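About Tomaszewski Cordials

We make fruit cordials and syrups in Drellville, and we sell them in shops, at markets and from our own door.

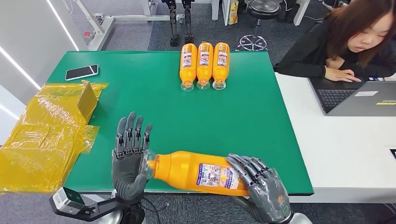

How we began

Our company started in a home kitchen. The family came to Drellville from Europe with two suitcases of clothes and one notebook of recipes, and in the first summer there were so many sour cherries on the neighbour's tree that something had to be done with them. We cooked them with sugar and put the syrup in old jam jars. The neighbour took some jars as payment for the fruit. Then his sister wanted some too, and after this we began to write a list.

For three years we worked only on evenings and at the end of the week. We had one big pot and one small pot, and the small one was always burning. When the lease of the former bakery on the Gakville road became free, we signed it, and we have stayed in this building until today. The old bread oven is still at the back of the shop. We do not use it, but it is too heavy to move, so we put the price lists on top of it.

What we make

We have seven flavours through the whole year: sour cherry, raspberry, blackcurrant, lemon, ginger, elderflower and quince. The quince is the slowest to make and it sells the least, but the people who buy it would be very angry with us if we stopped. In February we also make a small amount of plum, when the fruit comes from the orchards around Konora. It is usually finished before winter.

Our recipes are simple. There is fruit, sugar, water and lemon juice. We don't add colour, so the cherry can be darker in one year and lighter in the next year. Some customers write to us and ask if the bottle is still good because the colour has changed. Yes, it is good. Please check the best before date and keep the bottle in the fridge after you open it.

You can mix our cordial with cold water, with soda water or with hot water in winter. We recommend one part cordial to seven parts water, but in our family there are different opinions about this and the children always make it stronger.

Where our fruit comes from

We buy from four growers, and all of them are near enough that we can drive there and come back before lunch. The blackcurrants and the raspberries are from Gakville. The plums and the quinces are from Konora, where the soil is heavier. For the lemons we depend on a grower further north, and also on people in Drellville who have a lemon tree and more lemons than they can use. If you have such a tree, you are welcome to bring us a bag or a box. We pay by the kilo, or you can take the value in cordial, and most people choose this.

We agree on the price with our growers before the picking starts, and we keep it even when the season is bad. We learned this in a year of hail, when half of the currants were on the ground. It was an expensive year for everybody, but we all continued to work together after it.

How we work

We cook in small batches, from early morning until 2 pm. The afternoon is for labels, orders and cleaning. Cleaning takes more time than people think, as sugar goes everywhere, also on the door handles and the telephone.

Every batch gets a number, and we write this number in a book together with the grower, the day of picking and the taste. If you call us with a question about your bottle, please have the number ready. It is a great help to us.

Bottles and returns

Customers in Drellville and Gakville can bring back their empty glass bottles to our shop. Please rinse them and take off the lid. For every bottle you receive a small credit on your next purchase. We are sorry that we cannot accept bottles from other producers, even if they have the same shape.

Visit us

The shop is at the front of the old bakery, on the left side of the road when you come from Gakville. You can taste every flavour before you buy. Parking is behind the building, and the entrance is narrow, so please drive slowly. Dogs can wait in the shade next to the water tap.

We are happy to receive small groups who want to see the kitchen. Please write to us two weeks before, and tell us how many people are coming and if somebody has an allergy. In the cherry season we do not have visits, as there is no room to stand.

For shops and cafés

We deliver to cafés and grocery shops in Drellville, Gakville and Konora. The smallest order is two cartons, and you can mix the flavours as you wish. Orders that we receive before 3 pm go out with the next delivery. For a price list, write to us through the contact page or ask in the shop.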